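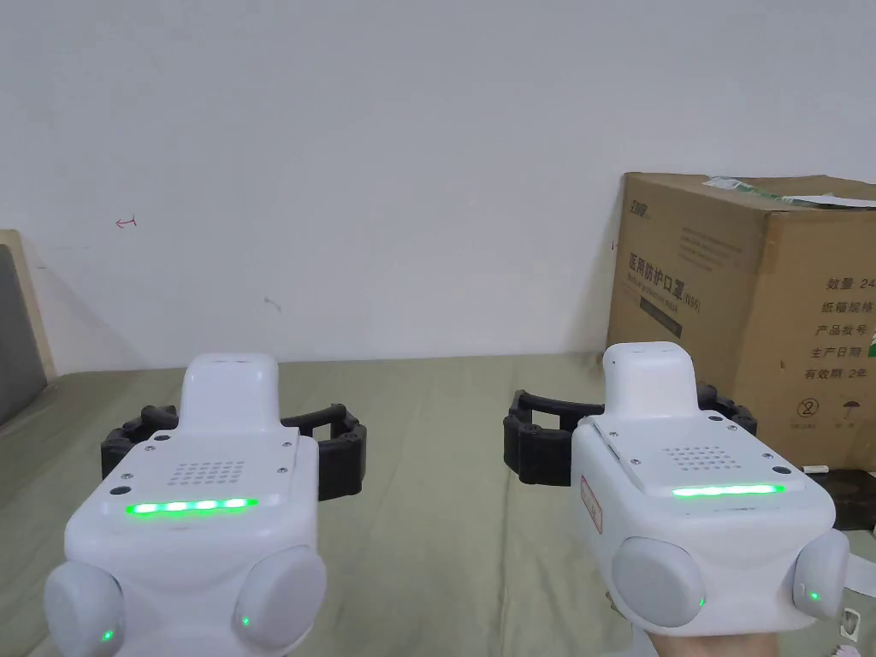 Handout 3: Collecting folding examples

Before you record, check that the green light strip is on for both grippers. Keep the fingers open until recording starts.

One example is one shirt, from first touch to release. Take the hem at its two corners and pull it gently until the edge is straight. 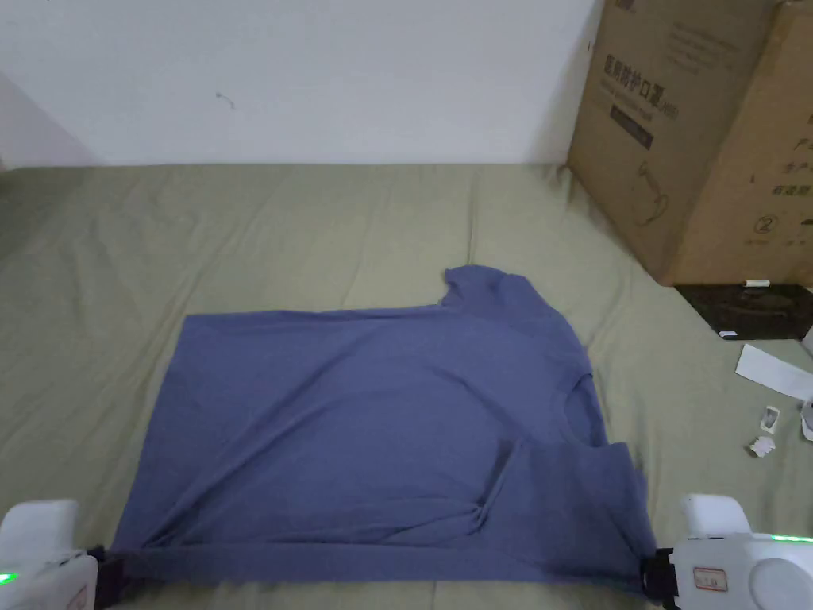
Do not hurry with this part. The model learns also your pauses, so a small correction is welcome, but a long wait must be cut.

Between examples, drop the shirt in a new shape.
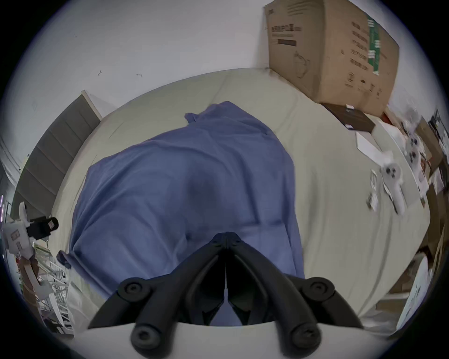 Marnberg Robot Learning Group

Save each file in the Somau folder before April.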